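Sunday, September 13, 2020

Two-arm cell, grasp planner and segmentation. Continuing from the branch Meenakshi Shukla left on Friday night (semwal-pick, rebased this morning, one conflict in the launch file, kept hers).

Goal for the day: find out why the right arm stalls above small objects when they are close together. The log says "no feasible approach" and then the planner retries until it times out. It does this with the cube and the small block next to each other and almost never with either one alone.

First guess was the segmentation. Tan on tan, similar brightness, so the mask merges the two blocks into one blob and the grasp comes out too wide for the fingers. Dumped the masks to disk and went through 80 of them by hand. Merged in 7. That is bad but it doesn't explain the stall rate, so there is a second problem.

Second guess was the collision model, and this one looks right. We inflate every object by the same padding before planning. With the ball right beside the cube, the padded shapes overlap and there is no free space left for either finger. The planner is doing what we told it to do.
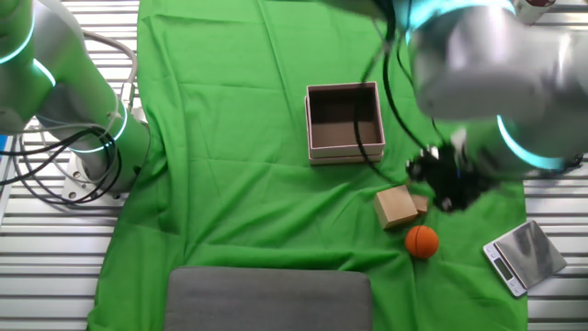

Changed the padding to be per object and dropped it to 2 mm for anything that is a grasp candidate. Left it alone for the box, the scale and the other arm. Replayed the recorded plans offline: of 114 stalled requests, most now return a path on the first try. Have not sorted the rest. Several look like wrist limits, which is a separate ticket.

Ran it live after that at reduced speed. Right arm only, left arm parked with its driver up so its joint states are still published. If the left driver is down, the planning scene uses the last pose it heard, and that got us in March. Added a check at startup that refuses to plan if either joint state topic is older than the threshold. It prints which arm is stale. Before, it only said "state invalid" and you had to guess.

Green threshold: the folds in the cloth shade darker than the lower bound I had, so thin strips were coming through as foreground. Widened the value range and left hue where it was. The strips are gone from the masks I looked at. Need to confirm the wider range doesn't eat the edges of the ball. The slatted metal at both sides is cropped with the polygon in the Paltitz config, so don't go hunting for it in the threshold code. I lost half an hour there.

The scale is in the scene as a fixed collision box with a hand-measured pose. Anybody who moves it has to edit scene.yaml too. I would like to detect it, but the steel top reflects and the depth is full of holes.

Still open:
- merged masks for touching blocks. Try splitting on depth edges before trying a new model
- wrist limit cases from the replay, sort by target yaw
- cable loops on the right arm are not modeled at all. Meenakshi wants a capsule around the last two links. I think a joint range limit is simpler. Talk Monday
- retry loop should give up sooner and report which pair of objects blocked it
- move padding values out of the code and into the Zostent profile

Pushed everything except the threshold change, which is in a stash on the cell machine, named green-wide.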